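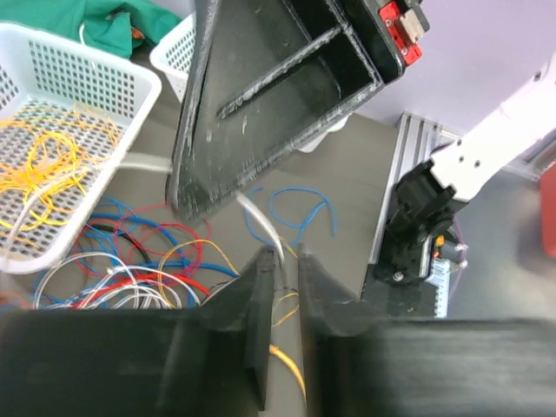 手首カメラの1コマ。手前が黒い2本の指、左に白いカゴと黄色い線。

Kononberg 公開日デモ データの説明

8月の土曜に Kononberg の工房を開放して、来た人にアームを触ってもらいました。そのときの記録をまとめたのがこのフォルダです。配線の仕分け、つまり散らばった線をつまんでカゴに入れるだけの作業なんですが、これが思った以上にウケまして、昼過ぎには順番待ちの列が廊下まで伸びてました(うれしい!)。

中身
・エピソード数:1,084
・操作:見学者による遠隔操作。横にうちのメンバーが1人つきました
・カメラ:手首のみ。固定カメラの映像は入れてません
・フォルダ:beline と harkesia の2つ。午前の組が beline、午後の組が harkesia です

名前の由来はよく聞かれるんですけど、部屋の名前そのままです。深い意味はないです。

線について
青、赤、白、黒、黄色が混ざってます。からまった山から1本だけ抜くのは人間でも面倒なので、途中で隣の線まで一緒に持ち上げたエピソードもそのまま残しました。子どもたちはむしろそっちを狙ってた気がします。色の指定は口頭で出していて、指示文は後から書き起こしたものです。表記ゆれ(「黄色」「きいろ」「黄」)は直してません。ごめんなさい。

使う前に
最初の200エピソードは指の開き幅の記録が少しずれてます。学習に使うなら hermans_fix.py を先に通してください。スクリプト名は Hermans という古い制御ソフトから来てるだけで、本体を入れる必要はないです。午後の組はずれてないので、通さなくて大丈夫。
成功・失敗のラベルはその場でつけたので、判定が甘いです。カゴのふちに引っかかった線を成功にした人もいれば、失敗にした人もいます。私は成功派。

音声は全部消してあります。見学者の顔が映ったコマも外しました。もし残りを見つけたらすぐ教えてください、差し替えます。

やり残し
・指示文の英訳
・harkesia 側のサムネイル作成
・次の公開日の分の追加(今度は線を短く切っておきたい)

研究でも授業でも自由にどうぞ。使ったら一言もらえると、とても喜びます。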